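The Desk Plant and the Narrow Spout

Watering one plant in a clear pot, on a work surface that has to stay dry

By Rhona Baird

Most office plants die of water, either its absence or its excess. The container that delivers it gets little attention. For this article we looked at the can, the pot and the desk as one small system. 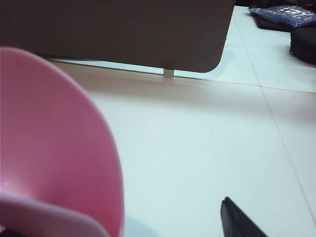
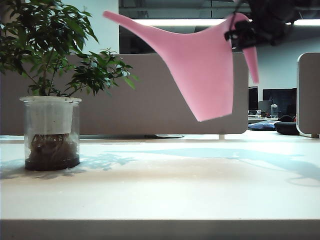
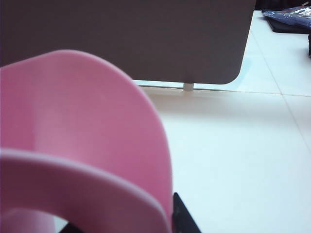

Page last changed: 2009-06-19

A watering can for outdoor use is designed around volume. The user makes long trips from a tap and wants to make few of them. A watering can for a desk has a different set of constraints. The load is small, the target is a few inches across, and everything next to the target is either paper or electrical. Capacity drops down the list. Control of the last inch of the pour moves to the top.

Control comes mainly from the spout. A long spout with a taper, like the one on the pink plastic can shown with the plant, reduces the cross-section of the stream before it leaves the can. It also lets the tip pass between stems while the body of the can stays clear of the leaves. With a short, wide spout the body has to come in over the plant, the foliage gets pushed aside, and the first surge of water lands on leaves and runs off them to the desk.

Anayeli Cárdenas, who designed housewares at Amwood before setting up on her own, considers the root of the spout more important than its tip. "If the spout leaves the body low, the can starts pouring at a small angle and you have a long, gentle range to work in," she said. "If it leaves high, nothing happens, nothing happens, and then you get all of it."

The second consideration is the height of the tip when the can is upright. It should sit at or above the fill line. Where it sits below, the can leaks at rest, and it will do so on whatever surface it was parked on. This is simple to check in a store. Hold the can level and sight across from the opening to the tip.

Handles

A handle on a small can is usually judged by whether the fingers fit through it. Balance is the better test. As a can empties, the center of mass moves toward the spout during the pour and back toward the base when the can is righted. A handle set well behind the body gives good leverage for tipping but makes a full can nose-heavy. A handle set over the body carries easily and tips with more effort.

Plastic cans are generally made with rounded rims and rolled edges, which stiffen a thin wall and are kinder to the hand than a trimmed edge. They also hold water. After rinsing, a rolled rim can keep a line of moisture that drips later. Storing the can with its opening down on a rack takes care of this.

Fletcher Tawhiri maintains plants for several office buildings under the name Hurketti and carries two cans on his rounds, one for floor planters and one for desks. The desk can is never filled to the top. "Full, it sloshes when you turn," he said. "I fill it to the point where I can walk at a normal speed and I leave it at that."

The pot

The plant in our pictures stands in a clear cylinder with a white inner sleeve at the top. The leaves are small, glossy and dark green. Brown roots can be seen in the lower half of the pot, with dark water and soil at the bottom.

A transparent pot replaces guesswork with inspection. In an opaque pot the state of the lower root zone has to be inferred from weight, from a finger in the surface, or from the plant itself, which reports trouble late. In a clear one the water level can be read from the side. Tawhiri's rule for clients who keep clear pots is to look at the bottom before picking up the can, and to put off watering while there is still standing water.

There are drawbacks. Light reaching wet soil and roots through a clear wall encourages algae, which coats the inside and gradually hides the thing the pot was bought to show. A pot with no drainage opening also has no outlet for an overfill. The error stays in the pot until the plant uses it or someone pours it off. For this reason small additions are safer than a single large one, with a pause between them long enough for the water to work down.

Ebony Donnelly, who runs a repotting bench at the Shukla garden center, recommends marking the outside of a clear pot with a strip of tape at the highest acceptable level. She sees more plants brought in with rotted roots than with dry ones. Her first question is where the water line was. Her second is how many people in the office water the plant.

That second question matters more than it sounds. In an open-plan room a plant near a walkway may be watered by several people, none of whom has spoken to the others. One pot, one can and one named person is the arrangement most likely to work. Where that fails, a card with the last date on it will do.

The desk

Pale laminate, as on the desk here, is a reasonable surface for a plant. It wipes clean, and soil shows up against it before it can be ground in. The weak points are the edges and any cable openings, where water can reach the core of the board. Particle-based cores swell when wet and do not go back. A pot should stand well inside the front edge, and away from any seam.

A fabric-covered partition is the other surface to think about. Damp foliage resting against fabric leaves marks, and a splash that would wipe off the desk will dry into the weave. A gap of 4 inches between the leaves and the panel is enough in most cases, and it improves air movement through the plant. Turning the pot on a regular schedule keeps growth even, so that stems do not all reach in the same direction.

Jolene Tuhiwai, who manages furnishings for the office supplier Irkix, asks her customers to use a saucer or tray under any planted container. A ring of mineral deposit from a wet base can be removed from laminate with diluted vinegar if it is caught early. On older boards with a worn finish it may leave a dull patch.

Technique

Bring the can to the plant with the spout raised. Lower the tip until it is inside the rim of the pot and over soil, then tilt. Start slowly enough that the first water falls straight down from the tip. A very slow pour can run back along the underside of the spout, so the angle should increase steadily until the stream separates cleanly.

Stop by raising the spout while it is still over the pot, and hold it there until the last drops fall. Most water found on desks got there during the withdrawal. Wipe the tip with a cloth before carrying the can away.

Water at room temperature is suitable for most foliage plants. In June, with stronger light through the windows, check the level every 7 days at a minimum, and do not assume that each check requires a pour.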